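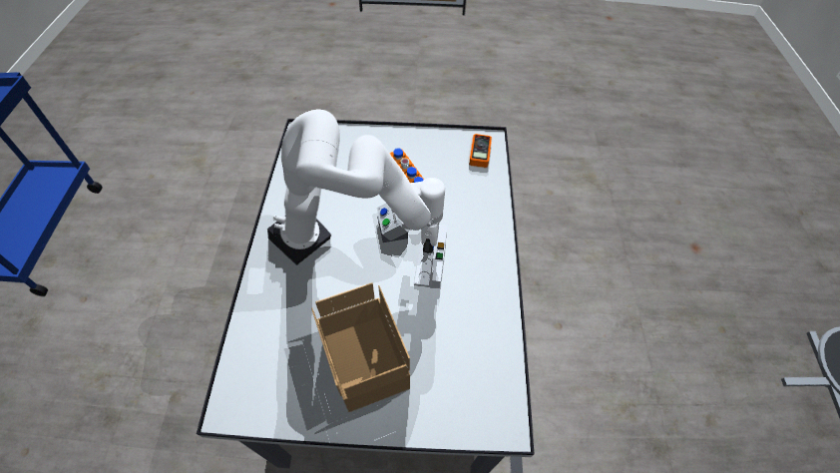 When our repair shop in Ziltville began to plan a robot for sorting returned devices, most of the talk was about speed. I worked 4 years at the sorting table, and speed was never my problem. My problem was attention. In the simulation we used for planning, one white arm bends over a multimeter, a small button panel and an open cardboard box, and its gripper hangs above a narrow white device. A person at that table also looks at all these things, and decides which one is strange.

My colleague Wakana Morikawa sorted 146 items on a normal December day. She knew from the weight in her hand when something was missing inside.

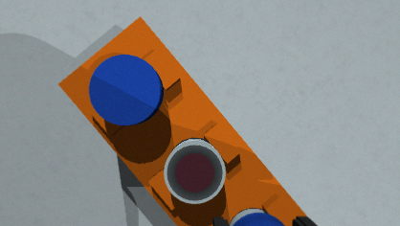
This knowledge was not written anywhere, and I think that is the real question for a company like ours. If the arm does the lifting, who keeps the knowledge? Our manager, Kaede Kuroda, says the sorters will become supervisors. Maybe. But to watch a screen from 3 in the afternoon until evening is a different job – for some people a worse one.

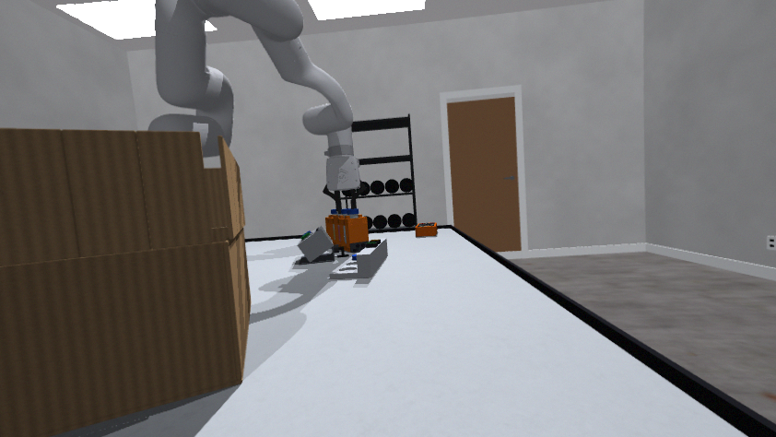

The simulated arm at the orange container.

I am not against the arm. My wrists are grateful for it. I only ask that the sorters help to write its rules, and that they are paid for this work.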